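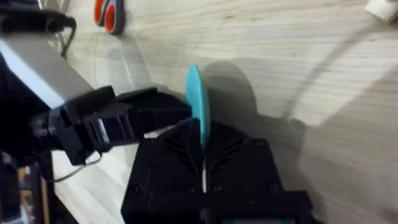 Facilities Service Desk, Birnavthorpe
Request 177: Pale streaks and tacky feel on wooden bench top
Location: Room 116
Category: Furniture and work surfaces
Priority: 4 (routine)
Status: Resolved, with one follow-up item open

Request as submitted

The light wooden bench top in Room 116 has pale streaks in it. We do not know whether they were present when the bench was delivered in September or whether they have come from cleaning. In addition, the surface feels slightly tacky in places, mostly toward the far half. Thin plastic items laid flat on it are difficult to pick up by the edge. The turquoise pieces are the worst for this, and two of them had a dull film on the underside at the end of the day.

We have wiped the bench several times with the spray kept in the room. It looks better for an hour or so and then the dull areas return. Please advise whether the top should be sanded or replaced. We would prefer to keep the bench where it is.

Item details on record

Bench: Stokum, solid wood top, supplied with a factory oil finish
Cleaning product in room: Ngata multi-surface spray, blue bottle
Maintenance oil held in stores: Cluvura clear, matte
Last recorded maintenance: none since delivery

Service desk response, 9:10 a.m.

Thank you for the report. Please do not sand the surface and please stop using the spray on it until the bench has been inspected. The finish is an oil and sits in the wood, so a local repair is usually possible and replacement is unlikely to be needed.

To help us prepare, please reply with the following:

1. Whether the streaks follow the direction of the grain or cross it.
2. Whether a fingertip drawn across a streak can feel a change.
3. How often the spray is used, and whether it is rinsed off afterward.
4. Whether the underside of the top has the same coloring.

Requester reply, 10:25 a.m.

1. Most follow the grain. There is a group of duller marks that crosses it in curved sweeps.
2. No change can be felt on the straight ones. The curved ones feel slightly sticky.
3. Daily, sometimes twice. It is not rinsed. The label says no rinsing is required.
4. The underside is paler overall but has the same straight streaks.

Service desk note

The reply suggests two separate matters that have been reported as one. Straight streaks that continue on the underside are likely to be part of the timber. Curved, sticky marks match the path of a cloth. Inspection arranged for the same afternoon.

Inspection, 2:00 p.m.

Surface checked by eye from above, then at a low angle with a hand lamp. The low angle was needed for the curved marks, which can hardly be made out from directly overhead. The pale streaks in the wood show clearly from either position.

The grain is open and easy to see. No cracks, lifting or raised joints were found. The tacky areas are confined to places that can be reached comfortably with a cloth from the front, plus one larger area further back where the requester confirmed that the spray is applied directly to the wood and left. 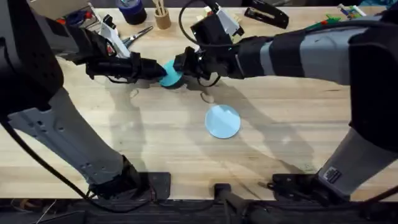
Test A: Water drop

A small drop of clean water was placed on a straight pale streak, a second on the darker wood beside it, and a third in a tacky area. After five minutes the first two were still beaded and wiped away without a mark. The third had spread flat and left a faint ring, which faded as it dried.

Result: the oil finish is sound over the straight streaks. There is residue on top of the finish in the tacky area, and the finish beneath it may be thin.

Test B: Plain damp cloth

A white cotton cloth was wrung out in warm water and passed along the grain, using light pressure. On the straight streaks the cloth stayed clean. In the tacky area it picked up a gray film on the first pass and again on the second. A third pass picked up very little.

Result: film is water soluble. No solvent required.

Test C: Plastic piece

One turquoise piece was washed, dried and laid flat in a tacky area, then lifted by the rim. It resisted and came up with a small click. The same piece, wiped again and laid on wood cleaned during Test B, lifted freely once the wood had dried.

Result: the difficulty reported with flat items is caused by the film. The pieces themselves are not at fault and do not need to be replaced. Those showing a dull underside can be washed in warm water with a little dish soap and dried with a soft towel.

Test D: Dry buffing

Tried on one tacky spot to see whether the washing step could be avoided. The film smeared and became more visible. Buffing alone is not recommended.

Finding

The pale streaks are natural variation in the wood. They cannot be removed by cleaning, and sanding would only expose more of the same. Stokum does not treat variation of this kind as a defect and no claim will be raised.

The tacky feel and the dull curved marks are built-up cleaner. The spray is intended for sealed surfaces such as laminate and painted metal. The statement on the label that it does not need rinsing is correct for those surfaces. On oiled wood, used daily, it leaves a layer that never fully dries and collects dust.

Treatment carried out

Step 1. Loose dust was removed with a dry microfiber cloth.

Step 2. The affected areas were washed with warm water and a few drops of plain soap, in sections no wider than a forearm's length, always along the grain. The water was changed when it turned gray, which happened twice.

Step 3. Each section was wiped with clean water and dried at once with a second cloth. Standing water was not allowed to sit on the wood at any point.

Step 4. The surface was left for 40 minutes and the water drop test was repeated. All areas beaded except one patch at the back, where the drop again spread.

Step 5. A thin coat of Cluvura clear was applied to that patch only, with a lint-free pad, and feathered out at the edges. Excess was taken off with a dry pad. The patch was left overnight with a notice beside it.

The used oil pads were laid out flat outdoors to dry before disposal, in line with the stores procedure. They must not be folded or placed in a closed bin.

Check the next morning, 8:30 a.m.

The oiled patch is dry to the touch and does not feel different from the wood next to it. It is very slightly darker when viewed at a low angle. This is expected with fresh oil and should even out over several weeks. The drop test now passes.

The test piece was laid on the patch and lifted without resistance. The requester tried several others and reported the same.

Requester comment, 8:50 a.m.

Thank you. The surface feels as it did at the start. We accept the explanation of the streaks, although one colleague remains of the opinion that they were less noticeable in September. Could you confirm what we should use from now on? We also have a smaller table in the same room which has been cleaned with the same spray.

Service desk response, 9:30 a.m.

The streaks may well have been less noticeable when the bench was new. Light-colored wood tends to change shade with exposure to daylight, and paler lines can stand out more as the wood around them deepens. It does not affect the strength of the top.

For the smaller table, please look under the edge for the maker's sticker. Our record lists it as laminate. If that is correct, the spray may continue to be used on it.

Care instructions for the bench in Room 116

Daily: dry microfiber cloth, along the grain.

Weekly, or after a spill: cloth wrung out in plain warm water, followed by a dry cloth.

For sticky marks or fingerprints: a drop of plain soap on the damp cloth, then clean water, then dry.

Twice a year: water drop test in four or five places. Request oil from stores if any drop spreads.

Do not use: the Ngata spray, alcohol wipes, scouring pads, furniture polish containing silicone, or melamine sponges.

Flat plastic items can be left on the bench during the day. They should be lifted before the surface is damp wiped, and put back once it is dry - moisture trapped beneath a flat piece will leave a ring sooner than moisture left in the open.

Follow-up item

The blue bottle has been moved from the shelf beside the bench to the cabinet with the other general cleaners. The cleaning schedule posted in the room still lists it for all surfaces. A corrected schedule has been requested from the cleaning contractor and had not been received when this entry was made. Until it arrives, the care instructions given in this request take precedence for the bench.

Closing entry, 11:15 a.m.

Main request closed with the requester's agreement. Parts used: none. Materials used: a small quantity of Cluvura clear, two lint-free pads, soap. Charge to department: none.

To reopen, reply quoting request 177 and state which area of the top is affected, measured from the front left corner.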